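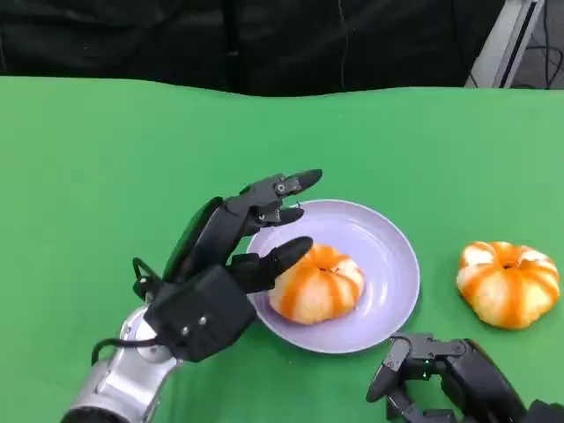

Mettre en page un sketch de satire politique pour la lecture à la table

Cette page décrit la préparation d'un script de sketch à plusieurs voix, du premier jet au document distribué aux lecteurs. Elle concerne le format utilisé pour la revue Clultby, mais les réglages conviennent à toute saynète d'actualité jouée assis, texte en main. Durée visée : 4 minutes. Longueur maximale : 488 mots, didascalies comprises.

1. Fixer la situation

Écrire en une phrase le lieu, l'enjeu et la règle absurde. Exemple : « Le conseil municipal de Horeck doit voter la date du prochain vote, mais le règlement interdit de voter avant le vote. » Si la phrase demande une deuxième phrase d'explication, la situation est trop chargée. Garder une seule règle absurde par sketch. Une seconde règle fait perdre le fil à l'auditeur, qui n'a pas le texte sous les yeux.

2. Limiter les voix

Prévoir 6 rôles au plus, chœur compris. Désigner chaque rôle par sa fonction (LE MAIRE, LA GREFFIÈRE, L'OPPOSITION) et conserver la même désignation du début à la fin. Les rôles collectifs s'écrivent au singulier, sans numérotation — LE GROUPE, LE PUBLIC. Un rôle de moins de deux répliques est supprimé ou fondu dans le chœur.

3. Saisir les répliques

Nom du rôle en capitales, deux-points, espace insécable, texte. Aucune tabulation. Une réplique ne dépasse pas trois lignes en corps 12. Au-delà, la couper par une interruption d'un autre rôle.

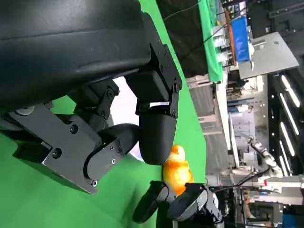 Les didascalies se placent entre parenthèses, en italique, avant le segment concerné et jamais après. On ne retient que celles qui changent l'interprétation : un silence, une sortie, un aparté. Les indications du type « avec ironie » sont retirées à la relecture. Si la réplique n'est pas comprise sans elles, c'est la réplique qu'il faut reprendre.

4. Placer les chutes

Le mot porteur va en fin de réplique. Comparer :

LE MAIRE : C'est un référendum que je vous propose, mais consultatif.
LE MAIRE : Je vous propose un référendum. Consultatif.

La seconde version laisse le rire s'installer avant l'entrée du rôle suivant. Vérifier ensuite que la réplique qui suit ne contient aucune information nécessaire dans ses premiers mots, car ils seront couverts.

5. Contrôler les références

Relever toutes les allusions à l'actualité et noter pour chacune la date du fait. Pour une représentation en mai, le texte est gelé le 31 mars, à l'exception des deux répliques marquées « variable » dans la marge. Les noms de lieux et de partis inventés (Horeck, le mouvement Awasthi, la coalition Cleta) sont à vérifier dans un annuaire avant diffusion.

6. Exporter

Numéroter les répliques en continu, et non par page. Un sketch de cette longueur en compte 31 ou moins. Exporter en PDF, recto seul, marge droite de 5 cm pour les annotations. Nommer le fichier avec le titre court suivi du numéro de version. Ne jamais remplacer une version distribuée — en créer une nouvelle et signaler les répliques modifiées par un trait vertical en marge.

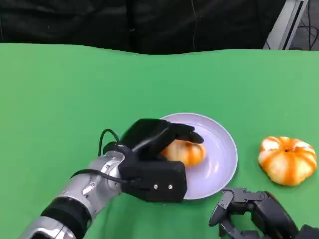

Bras robotisé au-dessus d'une table verte, rideau noir au fond.

7. Lire à voix haute

Faire une première lecture sans arrêt, chronomètre en marche. Marquer d'une croix les répliques sur lesquelles un lecteur bute. À la deuxième lecture, corriger seulement celles-ci. Si la durée reste excessive, couper d'abord dans l'exposition, puis dans les répliques du chœur. La dernière réplique ne se raccourcit qu'après accord de l'auteur.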